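3.2 Marking the surfaces

Each of the 80 households in the Titholm sample was asked to keep one work surface for the length of the study. Before the first visit, Wuyts and Maddocks divided each surface into zones with strips of tape, following the layout in Pearce and Shih. Participants were told they could put things wherever they liked. The tape was there for the coders, who recorded the zone in which each item was left at the end of the day.
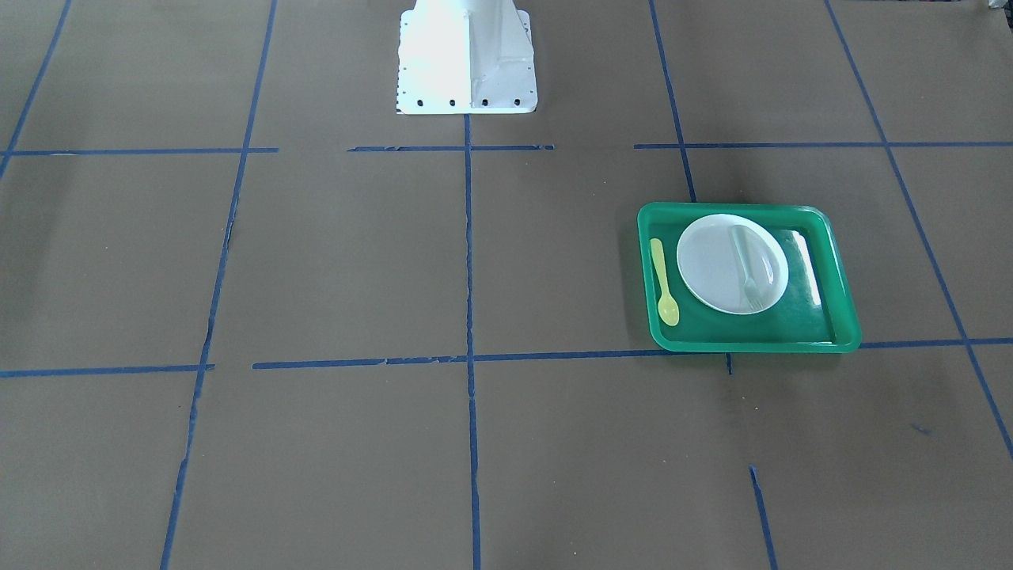
Figure 4. Work surface with tape lines.

Coding was done from diary sheets filled in each evening. An item lying across a line was assigned to the zone holding the larger part of it. Where the sheet did not make this clear, the item was coded as shared and left out of the drift measure described in Section 3.4. The full set came to 1776 entries, of which 472 were coded a second time by Bevan, working without access to the first codes.

Disagreements were mostly over paper. Mail, receipts and school forms were often entered as a single pile on one day and as separate items on the next. We kept the participant's own wording and treated a pile as one item for as long as the household did. Saturday entries were longer than those for other days and were analyzed separately.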